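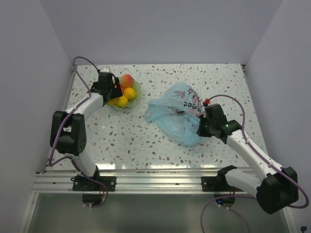 Two-arm cell, fruit dish and plastic bag on the speckled tabletop.

Policy good on rigid objects, poor on bags. Data or method?

Posted by Tarcísio Cavalcanti, February 2018

We train one imitation policy per task on a two-arm tabletop cell. The current task is fruit from a dish into a thin plastic bag, one arm on the bag and the other on the fruit. Training set is 236 teleoperated demonstrations. In 103 test trials the fruit grasp succeeded in all but 14. The bag is the problem. The right gripper reaches the edge and closes on one layer or on both, with no pattern I can find. Validation loss is flat. Do I collect more, or change something?

Solange Rezende

Validation loss won't tell you much here. One layer and both layers differ by a few millimeters at the fingertips, and an average over the whole trajectory hides that. Label each demonstration by grasp result and look at the split. On a similar task at Verstead ours was close to even, so the policy had learned both. We dropped the two-layer demonstrations and retrained on the rest before collecting any more. Also check whether your operators crumple the bag again between runs. If they don't, the test bags are outside the training set.

Everaldo Dantas

more data. we went to 328 and it got better

Isamu Higuchi

Agree with Solange on labeling. I would add a wrist view on the bag arm if you only have the fixed one, as the bag opening is hard to make out from a distance. Report bag and fruit results separately. A combined rate is not useful to anyone trying to repeat this.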